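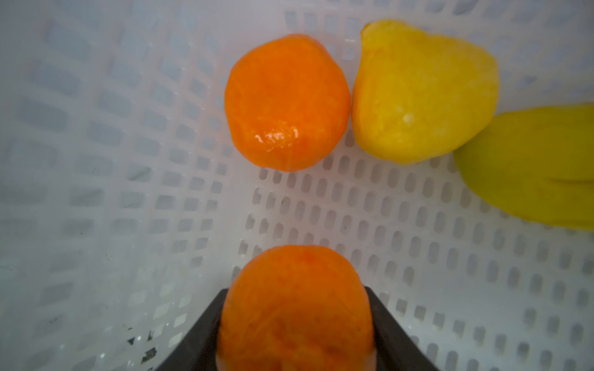

The winter fruit run to Nallura

Monday, June 28, 2021
By a staff writer

There is a stretch of road into Nallura, just past the old Achterberg packing shed, where the honesty stalls begin, and if you are anything like me you will have spent all your coins before you reach the pub. Oranges, mostly, at this time of year, and lemons off backyard trees that have been bearing since before the highway was sealed.

I counted five stalls on my last trip, strung along almost 102 kilometres of what my family has always called the long way home. Some are proper little sheds with a tin roof and a chalkboard. One is an esky on a stump -- my favourite, as it happens, and the best marmalade fruit of the lot.

Bring small change and a few bags of your own, and go in the morning, when the frost is still on the paddocks and the bakery has its doors open. The navels should hold on well into July, and the neighbours are generous with advice about which tree is sweetest.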